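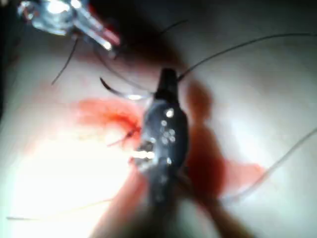 What area does the Arboleda Islands wall map cover?

All nine inhabited islands of the Arboleda group, from the ferry port at Plonov in the north down to the lighthouse on Mevar, plus the strait between Mevar and the mainland. The uninhabited reefs to the west are shown in a small inset at the bottom left.

Arboleda Islands wall map, third edition

A physical and administrative map for classrooms, offices and homes. Land height is shown by colour tint with contours every 50 metres. The highest point, on Plonov, is marked at 400 metres. Sea depths are given in a paler blue scale. District boundaries are drawn in red and follow the changes made in January, when Parnenance became a separate district with its own council.

Place names are printed in the local spelling, with the older form in brackets where it is still used on road signs. Names were checked by Sheyla Apaza and Percy Henao. The relief shading is by Edeltraud Plattner.

Details
Size: 84 x 119 cm, portrait
Finish: matt paper or laminated
Index: 59 villages and towns, printed on the back of the paper version and supplied as a separate sheet with the laminated one
Supplied: rolled in a card tube
Price: £9 paper, £51 laminated with hanging bars

The laminated map can be written on with dry-wipe pens. Please don't use permanent marker. Hanging bars are black and come already fitted, with a cord at the top.

Delivery takes around a week. Orders placed before 2 pm are packed the same day. Folded copies are not available in this edition, but the second edition is still in stock folded. It shows Parnenance as part of Mevar district.

For school orders of ten or more, write to Mercedes Benavides at the sales desk.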